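The Man Who Keeps Grorneck's Computers Running
By Babatunde Nnaji
June 2019
14 comments | 285 shares

Ifeanyi Ogbonna does not like the word "refurbished." He has been fixing and reselling old office computers in Grorneck for 20 years, and he says the word has been stretched until it means very little.

"Some places wipe the dust off and call it refurbished," he says. "I say used and repaired. People understand used and repaired."

His shop, Okeke, is named after his mother's family. It sits on the ground floor of a former shoe store, and the old foot-measuring device is still by the register. He started out fixing printers for a firm called Ulska, which had an office across the street until it moved to Grirport.

"They left behind a storeroom of desktops and asked if I wanted them," Ogbonna says. "I had no plan. I had a van and my brother-in-law's garage."

Most of his customers now are families and retired people. The standard machine costs $285 with a keyboard and mouse, a price he last changed in April. He thinks it will hold through the school year, though hard drives have gone up on him before.

I asked what people get wrong when they buy. He answered before I had finished the question.

"They buy for a job they don't have. A man comes in and wants to edit movies. I ask how many movies he has edited. None. He needs email and a tax program - I tell him so and he gets annoyed, and then he comes back."

He would like people to open their computers more. A desktop tower, he says, is easier to look after than a lawn mower, and most owners have never seen the inside of theirs.
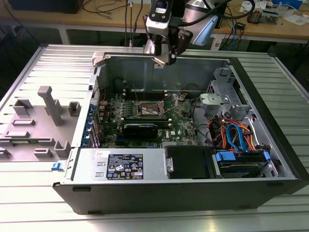 "Unplug it, lay it on its side, take the panel off," he says. "Look at it for a while. Find the memory, find the processor. You don't have to touch anything the first time."

Laptops are another matter. He takes in only the models he knows, and turns down anything with a glued battery. It costs him business, and he has made peace with that.

Ogbonna has 2 part-time employees and would hire a third if he could find one who likes answering the phone. He also teaches a repair class in the evening, limited to 3 students because that is how many stools fit at the bench. The next one is full.

"Put that in," he says. "Otherwise they'll call."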